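Pencil cup

A pencil cup, also called a pen holder, pen pot or desk cup, is a small open-topped container used to keep writing instruments and other narrow tools upright on a desk, counter or shelf. It is among the most common desk accessories and is sold both singly and as part of matching sets with letter trays and paper clip dishes.

Form and materials

Most pencil cups are cylinders, a little shorter than a new pencil, so that the contents stand clear of the rim and can be picked out by the top end. Square and hexagonal cups are also made. Common materials are plastic, wood, glazed pottery, leather over board, and metal. Homemade cups are often cut-down food cans or glass jars.

The wire-mesh type is made from a sheet of fine metal mesh rolled into a tube and joined to a rim and a base, which give it stiffness. It is usually finished in black or silver. Mesh cups are light and do not break when dropped, but they tip more easily than pottery when loaded with heavy tools, and fine pen tips can catch in the openings. Some makers add a weighted base. The Jurnix desk line, for example, includes a plain mesh cup and a version with a 50 gram steel disk fitted under the floor.

Use

Although named for pencils, the cup is a general holder. Pens, markers, rulers, letter openers and scissors are all kept in it, and in homes it often stands in a kitchen or hallway, where the scissors may be used more than the pens.

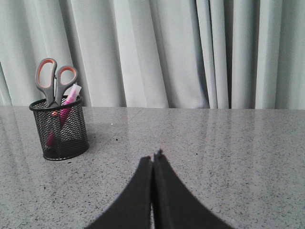 Scissors are generally stored with the blades down and the handles above the rim. Lightfoot disagrees, at least for small cups, and holds that any pair longer than the cup is deep should lie flat in a drawer, as the weight of the handles sits too high and pulls the cup over. Other writers on household storage accept upright storage as long as the blades are closed and the cup stands well back from the edge of the surface.

Pens with liquid or gel ink are sometimes stored tip down to keep the ink at the point. Ballpoints and capped markers can be stored either way. Pencils are placed point up, which protects the lead and shows which ones need sharpening.

Care

Mesh cups collect dust and eraser crumbs in the bottom corner, where the mesh meets the base. They can be emptied and brushed out, or washed in warm water and dried right away - rust tends to start at the joint. Felt or rubber pads are sometimes stuck under the base to prevent scratches on polished surfaces.

Related items

The desk organizer combines one or more cups with flat trays and small drawers. Rotating organizers, such as the Dralmont carousel, divide a round holder into wedges on a turning base.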